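Cache invalidation (content management systems)

Cache invalidation, in the context of website content management, is the process by which stored copies of rendered pages or page fragments are marked as out of date and removed or regenerated after the underlying content has changed.
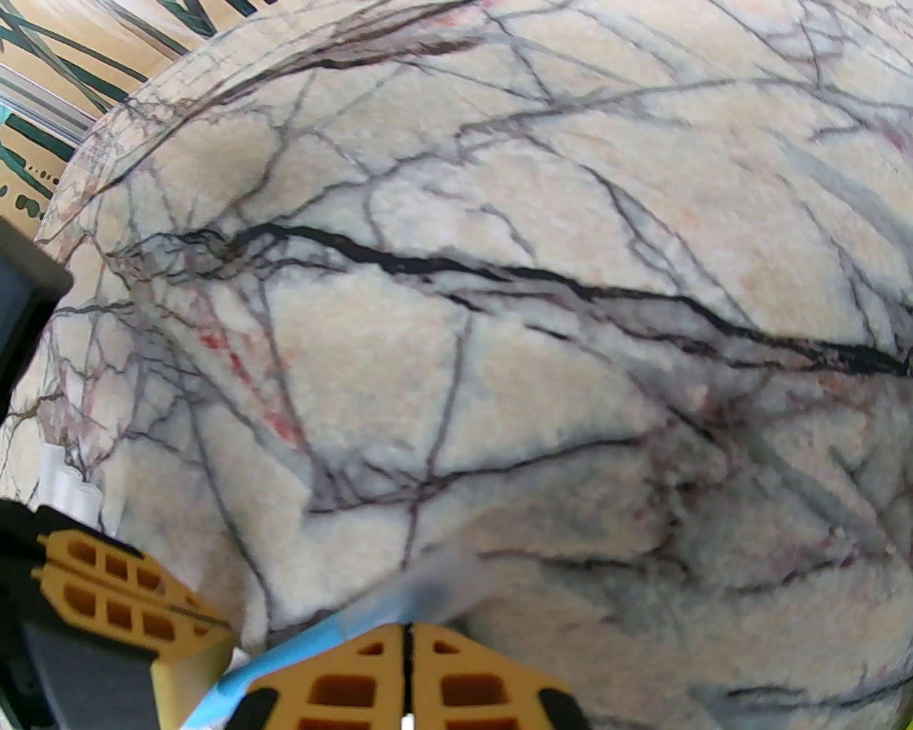 Mbali Mofokeng objects that the term is applied too loosely in plugin documentation, where a full purge of every stored page is routinely labelled invalidation; in her usage the word should be kept for the selective removal of entries whose source data has changed. Most documentation, including that of the Modley caching plugin, does not observe the distinction, and both senses are covered in this article.

Background

A content management system assembles each page from database records, template files and configuration values. On an uncached site this work is repeated for every request. A page cache stores the finished HTML output and serves it to later visitors, bypassing the database and the template engine. The stored copy remains correct only while none of its inputs has changed.

The inputs to a page are often more numerous than the author of the content expects. A single post may appear on its own address, on the front page, in one or more category archives, in an author archive, in a feed and in a "recent posts" block repeated across the whole site. A change to the title of the post affects all of these. A change to the body text may affect only some of them, depending on whether the archives show excerpts.

Methods

Time-based expiry. Each stored page is given a lifetime, after which it is discarded. The method requires no knowledge of how pages depend on one another, and is the default in Modley, where the lifetime is set to 30 minutes. Its drawback is that an edited page may be served in its old form until the lifetime has elapsed. Short lifetimes reduce the delay but lower the proportion of requests served from the cache.

Full purge. All stored pages are deleted whenever any content is saved. Correctness is easily achieved, at the cost of a period of heavy load while the cache refills. On sites with frequent edits the cache may never fill to a useful level.

Address-based purge. The system keeps a list of addresses associated with each type of content, and removes only those when an item is saved. The list is normally fixed by the plugin author and may omit addresses created by a theme or by other plugins. Missing addresses are the most common source of reports that a site is "not updating".

Tag-based invalidation. Each stored page is labelled with identifiers for every record used in building it. When a record changes, all pages carrying its identifier are removed. The approach handles archives and shared blocks without a fixed list, but requires that the template layer report each record it reads. Themes that query the database directly, without using the functions supplied by the system, defeat the labelling.

Layered caches

Many sites operate more than one cache. A typical arrangement comprises an object cache holding database results, a page cache on the web server, a content delivery network and the browser cache of the individual visitor. Invalidation must proceed from the innermost layer outward. If the outer layer is cleared first, it may refill from an inner layer that still holds the old copy, and the error then persists for a further full lifetime.

The browser cache cannot be cleared remotely by ordinary means. Style sheets and scripts are therefore usually served under addresses containing a version string, so that a changed file has a new address and the old copy is no longer requested. The practice is known as cache busting and is distinct from invalidation proper – nothing is removed, and the superseded copy simply ages out.

Arkance, a hosting control panel, provides a single purge command that addresses the object cache, the page cache and the delivery network in that order. The command waits for each layer to confirm before proceeding to the next, with a limit of 40 seconds per layer.

Known difficulties

Race conditions. A page may be requested after an edit has begun but before it is committed. If the purge is issued at the start of the save operation, the old version can be rendered and stored again immediately afterwards. The accepted remedy is to issue the purge only after the database transaction has completed. Murdo Guthrie and Hilde Smits described a variant in which a slow rendering process, started before the edit, writes its result after the purge; their proposed solution attaches a generation number to each entry and rejects writes carrying an earlier number.

Stampedes. When a heavily requested entry is removed, many processes may attempt to rebuild it at once. Common countermeasures are locking, in which one process rebuilds while the others wait, and stale serving, in which the old copy continues to be supplied until its replacement is ready.

Scheduled content. A post set to appear at a later time produces no save event at the moment of publication. Systems that rely on save events alone will leave archive pages unchanged until some other edit occurs or the lifetime expires. Task schedulers triggered by visitor traffic compound the problem, as requests answered from the page cache may never reach the scheduler.

Personalized pages. Pages that vary with the visitor, such as shopping carts and account screens, are generally excluded from the page cache altogether. Where exclusion is impractical, the variable portion is loaded by a separate request.

Testing

Behaviour is normally verified by inspecting response headers, which indicate whether a reply was served from storage and, in many configurations, its age in seconds. Wiltevora, a command-line checker maintained by Zoia Sydorenko, edits a test record, requests a set of dependent addresses and reports any that return the earlier content. Version 14 of the tool added support for feeds. Logged-in sessions should not be used for manual checks, as most page caches are bypassed for authenticated users.

See also

Content delivery network
Entity tag
Object cache
Static site generation

Contact the editors | Copyright and reuse | Back to top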